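Carnham open day, part two: the hall with the numbered tables

After the loading dock we went up one floor, and I have to say this was the bit I'd been looking forward to since August. Sharada Rai met us at the door and let us wander right up to the tables. We spent most of our time at number 4, where the job was a curly brown teddy bear and a white plastic bin.

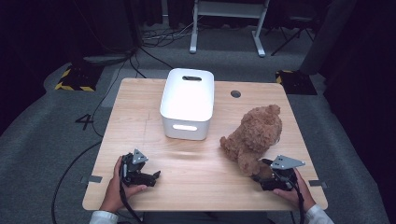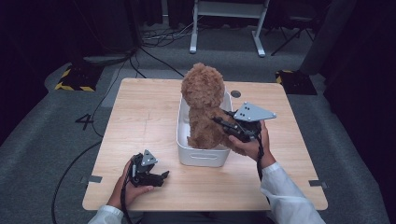
Table 4 at Carnham: the bear and the white bin.

I love a good bin, so forgive me. It's a plain white one with rounded corners and handle slots, the kind I'd happily have all over my kids' room. Rezaul Jayawardena, who came with me from the Ventura group, wanted to know where to buy them before he'd even asked what the session was for!

And the bear! Such a great choice. The fur is all tight little curls, more poodle than bear, and sitting up in the bin he pretty much fills it, with his head poking out over the rim. Anyone who has tidied up after a toddler knows that soft toys are the worst things to put away — they flop, they bulge, they stop the lid from going on. Sharada told us they have 2,000 sessions of everyday tidying planned for the year, and that soft toys get 300 of them. I'd have guessed more.

The tables are lovely and simple too, pale wood with a little round cable hole toward the back. Gray carpet everywhere, so the hall was much quieter than the dock. Tiburcio Ochoa measured the cable hole for his own desk. He's been threatening to drill one for ages.

We ran over and had to skip the Gretby room, so if anyone got in there please send me your notes. Lunch was downstairs (get the soup), and then Elvia Solís took us through the Pesia storeroom, which I'll write up next.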